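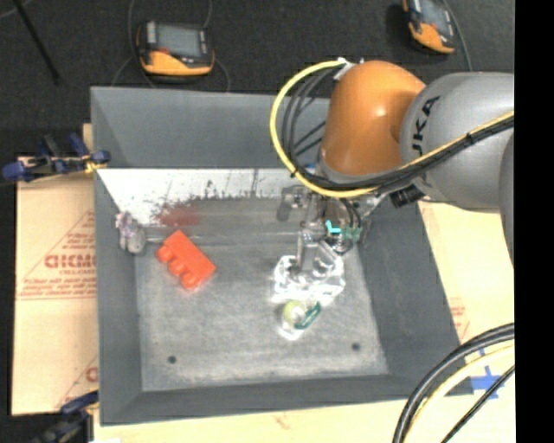 Chapter 4
Work Beside the Picking Cell

4.1 Introduction

Picking single items from a mixed bin was for a long time left to people. The items differ in shape, surface and weight, and they lie in no fixed order. A robot arm with a gripper can now do part of this work, and this chapter deals with what happens to the jobs around it.

The main case is the Vidcombe site of Kellon, a parts and sundries warehouse. Before the change, each picker handled more than 1,000 items in a shift. After it, the same staff were split between 2 roles: cell attendant and exception picker. The attendant fills bins, clears stoppages and restarts the arm. The exception picker takes by hand whatever the cell has refused - clear plastic and shiny wrapping are common causes, as both reflect light and confuse depth sensing.

Hassanpour and Arabzadeh, who studied the site, found that walking fell sharply while waiting rose. Attendants described the waiting as tiring. Their pay grade was not reviewed until December, although the new role called for training on the handheld control device.

Section 4.2 sets out the division of tasks. Section 4.3 covers stoppages and who may enter the cell. Section 4.4 compares Vidcombe with the smaller Pirer depot, where pickers rotate through both roles within each shift.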